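The Cabinet Always Wins

Small architecture offices used to be able to blame the pencil. Now they blame Kumora, the drafting package that Remo Haslinger bought for his five-person practice last November and has been negotiating with ever since.

Haslinger designs kitchens, mostly for people who already have one and dislike it. His old program, Lernon, ran for so many years that he knew its crashes by heart. It drew lines. If you wanted a wall, you drew two of them and kept them apart yourself. Kumora wants to know what the wall is made of, how it meets the floor and whether it has considered insulation.

"I drew one cabinet and got 56 questions," he says. "My clients ask fewer, and they're paying."
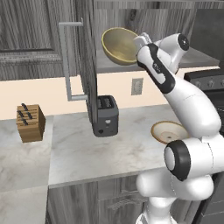
The selling point is the parts library. Kumora ships with 400 cabinet units, every one of them adjustable, and every one convinced that it belongs flush against something. Move a window and the cabinets shuffle along politely. Move a door and they regroup at the far end of the room like guests at a bad party. Haslinger once widened a hallway on the second floor and found, a week later, that the pantry below had lost its shelves.

He has learned to lock things. He locks walls, he locks counters, and he has locked a broom closet so thoroughly that the only way to change it is to draw the house again. The manual covers locking on page 113, after a long chapter on choosing the color of the toolbar.

Then there is the matter of getting drawings out. The builder he works with, Pfister, reads plans in Runport, a viewer that opens Kumora files with great confidence and puts the stairs outside. For a while the two offices exchanged corrections by email. These days Haslinger prints the sheets and drives them over, and Pfister spreads them on the hood of his truck, where the stairs stay put.
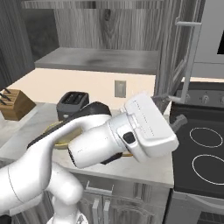 A robot arm at work in a computer-rendered kitchen.

Would he go back? He thinks about it longer than a satisfied customer should. The automatic schedules are good, he admits. Change a drawer and the hardware list changes with it, right down to the screws. He hasn't added up a column of hinges since winter, and he doesn't miss it.

Lernon is still on the old machine under his desk. He opens it some evenings, after six, and draws two lines.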